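Corralling the Bottles: Baskets, Trays and the Counter by the Sink

Home & Storage | May 5, 2026

Print this article | E-mail this article

Most homes have more bottles out in the open than their owners think. Hand soap, lotion, dish soap, a squeeze bottle of something bought for one job and kept for the next. They collect at the back of the counter, leave rings, and get moved one at a time whenever the surface is wiped.

The usual answer is a container that holds the ones used every day. The two common choices are a basket and a tray, and they suit different bottles and different rooms.

Govar, a storage shop in Prerbridge, asked its customers in April what they kept beside the bathroom or kitchen sink. It received 338 replies. The most common complaint was that bottles fell over when someone reached past them. The second was residue under the pump bottles. Only 71 of the people who wrote in used any kind of container at all.

The clear basket

A clear plastic basket is the cheaper option and the one most people try first. The walls hold bottles upright, so two of different heights can stand side by side without leaning. Labels can be read through the sides, which helps if the household buys refills in similar packaging.

Baskets work best when they are small. A large one fills up with things that belong in a cabinet. Two bottles with a little room to spare is a good load for a counter. Check the length of the pump before buying, too. A nozzle that stops short of the rim will drip inside the basket, and turning the bottle so that it faces the user only helps if it reaches over the edge.

Tall squeeze bottles with thin tips are better left standing outside. They get picked up whole and turned over, and lifting one from between two pumps usually knocks something.
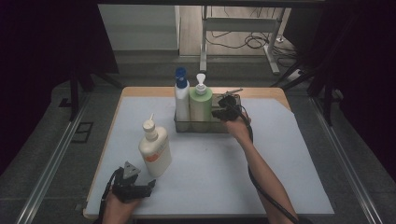 The metal tray

A tray costs more and lasts longer. The sides are low, so a bottle can be slid in or lifted out with little clearance, and a pump can be pressed with one hand while the bottle stays where it is. Whatever drips lands on the metal and can be rinsed off.

The drawback is that a low side does little for a narrow bottle. Place the heaviest one near the middle and keep the light ones close to it. Beddoe, which sells bathroom fittings by mail, recommends a folded cloth under the bottles to stop them sliding. We tried this for several weeks. It works, but the cloth has to be washed often, and we went back to bare metal.

Depth matters more than length. A shallow tray is easy to clean and will slide under most wall cabinets. Deep roasting pans are sometimes pressed into service, and they hold bottles well enough, but they are heavy to carry to the sink.

Trying it out first

It is worth doing the sorting on a table and not on the counter itself. Spread a sheet of paper or an old cloth, bring out everything from beside the sink, and see what fits in what. Empty the container between tries. Bottles that looked right together at the store may not share a tray well, and it takes only a few minutes to swap them.

Start with the pump bottles. Put one in, then a second, and press each pump to see if it clears its neighbor. Leave the squeeze bottles for last - they can stand nearby until there is a place for them. 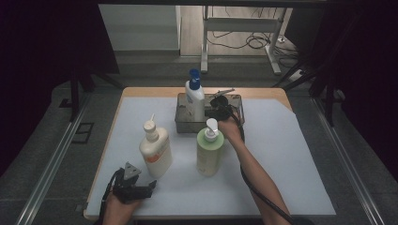 What to spend

Prices vary a good deal. Skutlow, which makes both kinds, told us it shipped around 1,000 clear baskets last month and far fewer trays. A kitchen supply store will often have plain metal trays at the back for less than the ones sold for bathrooms.

Measure the counter before shopping, and measure the bottles as well. A container that is an inch too wide ends up on the floor of a closet.

Wash either kind once a week with warm water and a little dish soap. Dry the underside before putting it back.

Print this article | E-mail this article

Get our home and storage newsletter every other week. Enter your e-mail address to sign up. You can unsubscribe at any time.

Related articles
Drawer Dividers That Stay Put
Refill Pouches: Where to Keep Them
Cleaning Pump Heads
Shelf Paper, Old and New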